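4.2 Pacing, interruption and the problem of the second week

The unit plan allotted eight sessions to the imaginary country of Brendisico, which the children had named themselves by a process closer to auction than to debate. On paper the sequence was tidy. Session one established a coastline; session two gave it weather; by session four there would be food, songs and some form of government; and session eight would close with a visit from the neighbouring classroom, whose members would need passports. As with most plans written in August, it assumed that four- and five-year-olds would be interested in the same thing on consecutive mornings.

They were, as it happened, interested in the coastline. The first session was extended to two, then to most of a week, while the group argued over whether an island could have another island inside it. The educator at the Drutcombe site, who had set aside twenty minutes for this, recorded in her journal that the question had been settled before lunch and reopened after it. Our coding scheme had a category for "sustained shared thinking" and another for "off-task dispute," and the two coders disagreed about which this was with a persistence that the children would have recognized. We eventually coded it as both, a decision that improved the accuracy of the data and did nothing for our agreement statistics.

The literature on invented-world play tends to treat the pretend country as a vehicle. Something more respectable, such as mapping or early literacy, is understood to be travelling inside it. We began with the same view. Pandey's distinction between "carried" and "native" learning goals, on which our coding scheme leans heavily, was useful here mainly because it gave us a name for what we had been getting wrong. A carried goal is one the adult brings along and hopes to unpack at a convenient moment. A native goal arises from the play and would make no sense outside it. Passports were a carried goal. The tax on puddles, introduced in the second week by a child who had recently been to a toll bridge, was a native one, and it generated more writing than the passports did.

The puddle tax deserves some attention. It required a sign, then a second sign correcting the first, then a list of persons who had paid. The list was kept on the back of an attendance sheet and contained names in varying states of completion, one of them belonging to the class guinea pig. No adult had suggested a list. The planned literacy activity for that morning, a worksheet on which children were to label a harbour, was attempted by two of them and used by the rest as paper.

At the second site, where the Fendilier materials were used as supplied, events followed the printed order more closely. The Fendilier kit includes a laminated map with removable mountains, and the children removed them. Sessions ran to time. The educator described the unit as "very manageable," and our observation notes agree, in the sense that they are short. We would caution against reading this as a finding against the kit, which was never given the chance to be misused at any length. The morning at this site was divided by swimming lessons, music and a fire drill, and a country that must be packed into a tub before the bus arrives is likely to remain underdeveloped.

Here a word on interruption is warranted. We had expected that breaks in the play would shorten it, and had built a small table to show how. The table did not survive contact with the transcripts. Interruptions that took the children away from the room had the expected effect, and play after swimming resumed slowly or was replaced by hunger. Interruptions that came into the room were often annexed. A delivery of paper towels became imports. A parent looking for a lost mitten was asked for her papers, could not produce any, and was detained in the book corner with what our field notes call "good humour, decreasing."

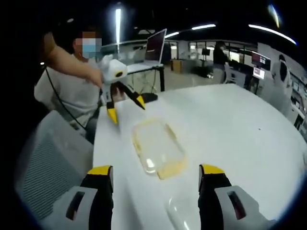 Figure 3. Clear container with a tinted rim on a white tabletop.

It follows that a simple count of interruptions, of the kind used in earlier work and in our own pilot, will mislead. What mattered was whether the children could find a job for the interruption before it left. We did not have a code for this when we began, and adding one meant returning to recordings that had already been watched more often than anyone had wished. The revised scheme separates departures from arrivals, and further separates arrivals that were put to use from those merely stared at.

A limitation should be noted. The educators knew we were interested in pretend play, and may have allowed more of it than usual out of courtesy. The Drutcombe educator told us that in an ordinary year the country would have been closed by the end of the second week and the tables returned to their normal positions. We have no reason to doubt her, although the tables were still in the shape of an archipelago when we came back to collect the consent forms, and a new sign had gone up asking visitors to wipe their feet or pay 500.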